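The Soup That Keeps Rivport Warm

By the time the ferry horn goes at noon, there is already a line outside Whitfield, the narrow lunch place on the harbor side of Rivport, and most of the people in it are waiting for the same thing. It is a barley and leek soup, thick enough to hold a spoon at a lean, and on a raw November day I would happily walk the length of town for it.

Hazel Villanueva has been making it for 157 seasons, if you believe the chalkboard by the register – she counts each new pot as a season, and she laughs when you question the arithmetic. She learned the base from her aunt in Dodholm, who cooked the leeks in butter for the better part of an afternoon and would not hear of hurrying them.

What Hazel added was the smoked barley. She toasts it in a dry pan, lets it sit under a lid with a few applewood chips, and stirs it in for the last 5 minutes so that it keeps its chew. There is a splash of cider vinegar, too, and a good deal more black pepper than you might dare at home.

Obaidul Khondokar bakes the rye rolls that go alongside, and on Tuesday he let me have one straight off the tray, with cold butter that slid right off the top.
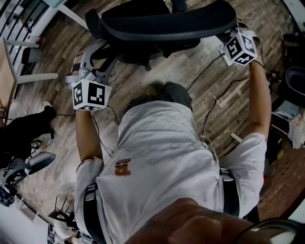
Arms out, in a white T-shirt and black straps.

Whitfield opens at 11 and closes when the pot is empty. If you miss the soup, ask for the pickled beets and a roll, and come earlier next time.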